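Home | Forums | Laundry & Wardrobe | New posts | Search

Folding on the bed or at a table?

tinlow_terrace
Jul 18, 2019
We moved into a smaller flat and there's no table big enough for sorting clothes, so everything gets done on the bed. Jeans go in a pile on the left, and the small dark things get folded in the middle one at a time. It works, but my back complains after a full load. How do the rest of you do it?

halfpeg
Bed every time. Denim first, as it's heavy and stays where you put it. Anything stretchy with a wide waistband I leave till last. Fold it in half down the middle, waistband edges together, then up from the bottom. 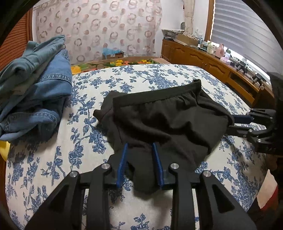 After that I roll the whole thing towards the waistband and it holds its shape in the drawer. Flat folding never lasted past the second day in our house.

Gutberg9
Don't agree with rolling. It stretches the elastic. I fold black knits flat and stack them, and mine have lasted years.

halfpeg
Never had one go baggy from rolling. The tumble dryer is what does it.

sarigul_road
I'd side with Gutberg9 on flat, but for a different reason: creases. Jeans I don't fold at all, they go on hangers.

mrs_predora
Hangers for jeans take up far too much rail. Fold them in thirds and stand them on end.
On the back question, kneel on a cushion beside the bed. I also keep the bedspread on while I sort, so the fluff doesn't end up on the sheets.

tinlow_terrace
Thanks all. Will try the cushion. Half the drawer is getting rolled and half flat, and I'll report back in November.

Gutberg9
Put the flat ones at the front.

Page 1 of 2 | Contact us | Terms | Back to top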